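Last changed in June. Please read the part "Before you lend" first, also if you have been with us for a long time.

# Uddin basket shelf

These are the notes for the baskets we keep on the Uddin shelf and lend to people for markets, picnics, school days and weaving classes. I wrote them so that everybody checks, cleans and stores the baskets in the same way. English is my second language, so if a sentence is not clear, please tell me and I will change it.

## What is in this folder

| File | What it is for |
|---|---|
| `README.md` | these notes |
| `shelf-list.csv` | one line for each basket, with name, size and condition |
| `repairs.txt` | what was repaired, and with which material |
| `words.txt` | the names we use for the parts of a basket |

The shelf list has 12 baskets. Each one has a short name on a cotton tag. The oldest is **Polent**, bought in 1972 by my aunt for carrying bread. **Skusex** is the big one with a lid, and **Traveo** is the one that always goes to the market.

## Words we use

Different books use different words. In our list we use these:

- **strand**: the thin material that goes over and under
- **rib**: the thicker piece that the strands bend around
- **upright**: a piece that stands in the wall
- **close weave**: strands packed together, so light does not come through
- **openwork**: a wall with gaps you can see through
- **seam**: the line where one part of the basket meets another

Please write "seam" also when you mean the corner. Before, we had three words for the same place in the list, and the search did not find all of them.

## How to look at a basket

Take the basket to the window and look inside, with your face near to it. The outside gets handled and wiped, but crumbs and dust stay in the inside. Start with the close weave and follow each rib from one end to the other with your finger. A good rib feels smooth. If it catches on your skin, write `rough` in the condition column.

Then go to the seams. The strands change direction there and they are under more strain than in the middle of a panel. Small dark recesses between the strands are normal in an older basket. A strand end that stands up is a different thing, and it must go in `repairs.txt`. 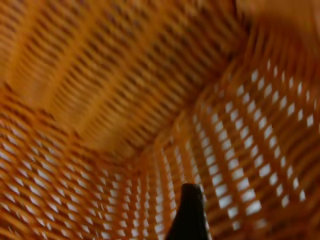
*Inside of a wicker basket: close weave with three raised ribs, openwork walls on both sides.*

Colour is harder to write down. The same basket can have golden parts and brown parts, and this alone is not damage. We use only `light`, `golden`, `orange-brown` and `dark` in the list. When a basket has more than one, put the main colour first and the other after a slash, for example `golden/dark`.

## Cleaning

1. Turn the basket over and tap the bottom with a flat hand.
2. Brush along the strands with the soft brush. Don't brush across them.
3. Wipe with a cloth that is only a little damp.
4. Leave it open in the shade until the next morning.

No soap in the close weave, please. It is very difficult to get it out from between the strands, and later it goes white. The openwork can have a bit of mild soap if something sticky was spilled.

## Before you lend

- Check the handle with both hands.
- Weigh what the person wants to carry, if it is heavy. Small baskets carry 800 grams and the medium ones 2000 grams. For Skusex ask me.
- Write the name of the borrower in `shelf-list.csv`, in the last column.
- When the basket comes back, look at it again the same day.

## Storing

Don't put one basket inside another if the ribs press on each other. I did this one winter with two of the small ones and the shape of the upper one is still a little crooked. A sheet of brown paper between them helps. The top shelf is the driest, but it is over the heater, so only the baskets with tags marked `T` go there.

## Still to do

- [ ] new cotton tag for Traveo, the ink is gone
- [ ] measure the lid of Skusex
- [ ] order thin cane in a colour close to golden
- [x] change "corner" to "seam" in the whole list

Kept by Marilou Agbayani. You may copy these notes for your own shelf and change what you like.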